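Lachlan Trevaskis
2020-02-11

ok so I finally finished reupholstering the dining chairs and a bunch of you asked how it went, so here's the whole saga. long thread, get a snack

I bought four of them in December from an estate sale two towns over. 40 bucks for the set, with the ugliest mustard vinyl seats you ever saw in your life. my wife said absolutely not and I'd already loaded them in the car

first thing, the seats on most old dining chairs just unscrew from underneath. flip the chair over, four screws, pop, done. except one of mine had been GLUED as well by some previous owner and I spent a whole evening working a putty knife around the edge and saying words

then you pull staples. so many staples. I went through two flathead screwdrivers before I broke down and bought a real staple puller from Visser (the hardware store by the post office, not the paint place) and wow, what a difference. buy the puller first. I mean it

under the vinyl there was another layer of fabric, a green floral, and under THAT a stripe. three generations of somebody's kitchen! I saved a square of each and stuck them in an envelope, no idea what for

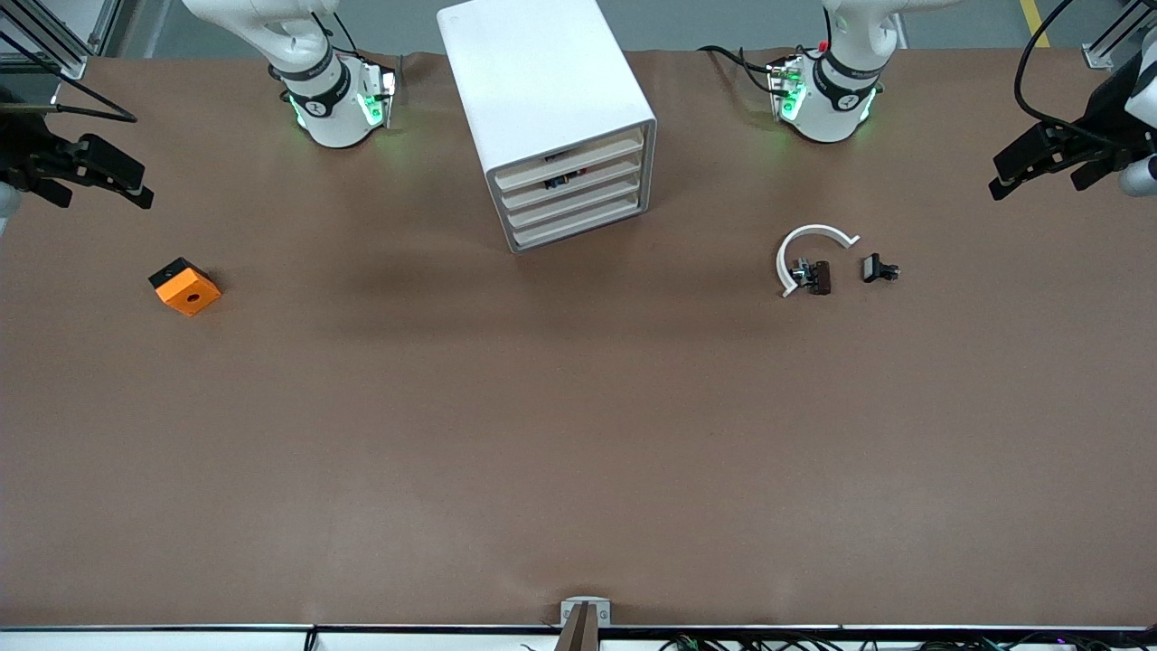

anyway, foam. the old stuff was basically orange dust. I got two-inch high density and cut it with an electric bread knife my mother-in-law gave us as a wedding present. it has never touched bread. cuts foam like a dream though

trace the seat board onto the foam with a marker, cut just outside the line, and then a layer of batting over the top so the corners look soft. I skipped the batting on the first chair and it looked like a brick in a pillowcase, so that one got done twice

fabric! I went with a rust colored tweed from Mokby, it was a remnant so it was 25 off and there was just enough if I didn't mess up. (I messed up. there is a seam on the bottom of chair three and you will never see it)

corners are the hard part. pull the middle of each side tight and staple that before you go anywhere near a corner. then fold it like you're wrapping a present and keep fussing until it lies flat. my first one took almost 50 minutes, the last one went pretty quick

couple of people asked about the wood. I only cleaned it, mineral spirits and a rag, then paste wax. the scratches can stay, we have a toddler and there'll be more by the weekend

and yes, she likes them now. she picked the one nearest the radiator and has informed everybody that it's hers

next up is the armchair in the hallway, which has springs, and I know nothing about springs. if you've done eight-way hand tied and lived, please get in my replies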